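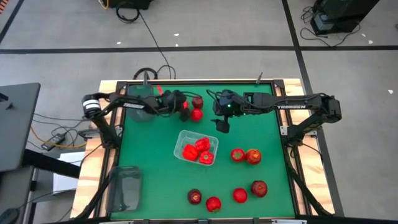 Home Posts Garden Log About

Search this blog Go

Soil test results came back for the strawberry bed. November 2019, one composite sample, 12 cores pulled to the depth of the trowel blade. The pH is 6.9, up from 6.4 in April. Potassium is fine. Phosphorus is high, as it always is on this side of the house.

The rise in pH is the tap water. Our supply is hard, and the drip line ran all summer off the kitchen feed while the rain barrel was out of service with a split seam.

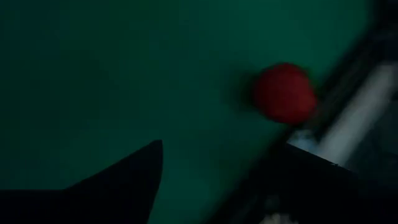
I am applying elemental sulfur at the low end of the label rate, scratched in between rows, with the straw pulled back first. Sulfur depends on soil bacteria and does very little in cold ground, so I don't expect a change before late spring. Yuk-lan Kwan suggested aluminum sulfate for speed. I would like to avoid the aluminum.

We use cookies to improve your experience. Accept Decline

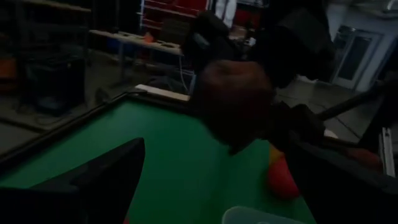
The barrel is patched and holds 200 liters. That covers the bed for some eight days in July at the current emitter setting. A second barrel goes on the north downspout once the bracket arrives.

Next test in spring, same lab, same core pattern.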